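Workshop notebook, Tuesday, late afternoon
Varnish test, second round

The Bråten batch is dry and it's so much better than the first one! I rubbed out the spruce offcuts after lunch and the streaking is gone. I'd been blaming the brush for weeks (sorry, brush). It was the resin. The Mustasberg rosin wants a longer cook than the Jarbridge stuff, and last time I pulled it far too early because the color looked right.

What I did this time: 300 g rosin, cooked low until a drop on cold glass snapped clean, then the linseed oil in a thin stream, stirring the whole way. Strained it warm through a cotton rag. Left it open overnight with a saucer half over the jar. Thinned only what I needed, in a separate cup, and wiped the cup out between coats.

Strip 4 is the one to look at. Hold it near the window and tilt it, the grain just lights up. Strip 2 got dust in it and I'm not counting it. Strip 5 has no ground coat and went blotchy at the end grain, so the ground stays in.

Typed up the cooking notes between coats, so they're in the shared folder now under Grutotus, which is what we're calling this recipe until somebody comes up with a nicer name.

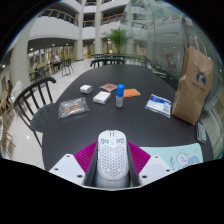
White honeycomb-shell mouse, dark table, atrium.

Sanding between coats: 400 grit was too hungry, it went straight through on the edges. 2000 with a drop of soapy water was lovely, slow but so even. Thirty strokes per strip, then wipe and check against the light. I want to try it dry as well, though I expect it'll clog.

The back of the test fiddle (no. 418) can have its ground tomorrow. Scraped it once more this morning, and the flame in the lower bout is a real treat.

To do:
- more cotton rag, washed, no lint
- label the jars, lids AND sides
- UV box: second tube flickers, check the starter
- ask Jarbridge if they still do the darker rosin in small bags
- cut six more strips from the same spruce board

Leaving strip 4 in the window for the week.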